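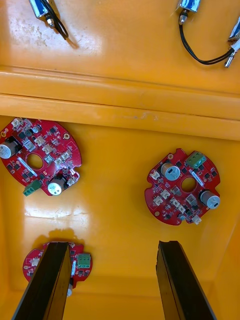 Come pick parts with us for a few weeks!

I run the gripper bench at Pamham, and I'm looking for people to help me settle an argument between two sets of fingers. One is the Kwon (flat, stiff, what we've used forever) and the other is the Ornach, a softer set I've been itching to try since February. You'd drive the arm by hand controller, pick small electronics out of a bin, and tell me which set drove you crazy. I have my own suspicions but I'm keeping them to myself until you've had a go.

We deal mostly with round circuit boards and little solenoids with wires on them, and the wires are where things get interesting. Last time we logged 2,502 picks and I still couldn't get the team to agree on anything, so this time I want fresh hands.

I have 19 spots. Each person does 8 sessions at our Drarnholm shop, an hour apiece, and we pay $249 when you finish. No robot experience needed, and gamers are very welcome (so are people who knit, seriously, you're great at this). You do need to be 18 or over and OK sitting in front of a screen that long. If you wear glasses, bring them.

Left-handed people, please apply! I had almost none last round and the controller needs your complaints.

Send me a couple of lines about yourself and which hours suit you, mornings or evenings, by 3/14/20. The form is on the Pamham jobs page under Bench Testers.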